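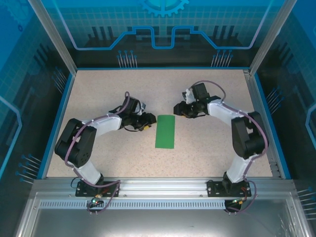 3.2 Licence terms in the sample

From the Dilstead register we took 40 software patent licences, all signed by small firms. In 17 of them the fee is fixed for the whole term — the other contracts let the owner raise it each August. Rerkska is the owner in 12 contracts, and its wording is almost always the same. Figure 3 shows the two-arm cell with a green strip on the table. We did not study court cases.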